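Huneo Handheld Gripper

The Huneo is a handheld two-finger gripper sold by Carnside, a maker of robot training equipment. It is used to record household tasks by hand so that a robot arm can later be trained to do them. It went on sale in October as the successor to the Jola.

Design

The tool is held in one hand and has two angled fingers with textured pads, moved by a pivoting linkage. A camera on the body records each task from the tool's point of view. The finger pads can be changed without tools - the Jola had fixed pads. The kit comes with a charger, a carrying case and 4 spare pads.

Use

Carnside markets the Huneo mainly for work with cloth, such as folding clothes and making beds. Buyers can also order recordings as a service, in batches of 1,000.

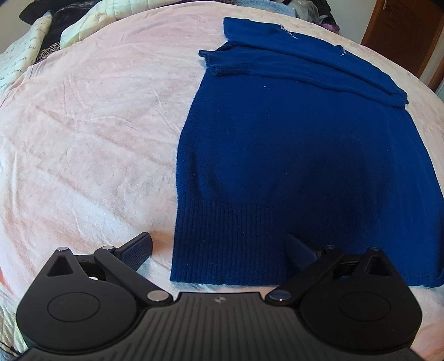
Huneo gripper at the ribbed hem of a dark blue knitted sweater, laid out on a bed.

Reception

Reviewer Rahel Lanz praised the grip on thick knitwear but found the handle tiring in long sessions. She preferred the Kaufmann tool for hard objects.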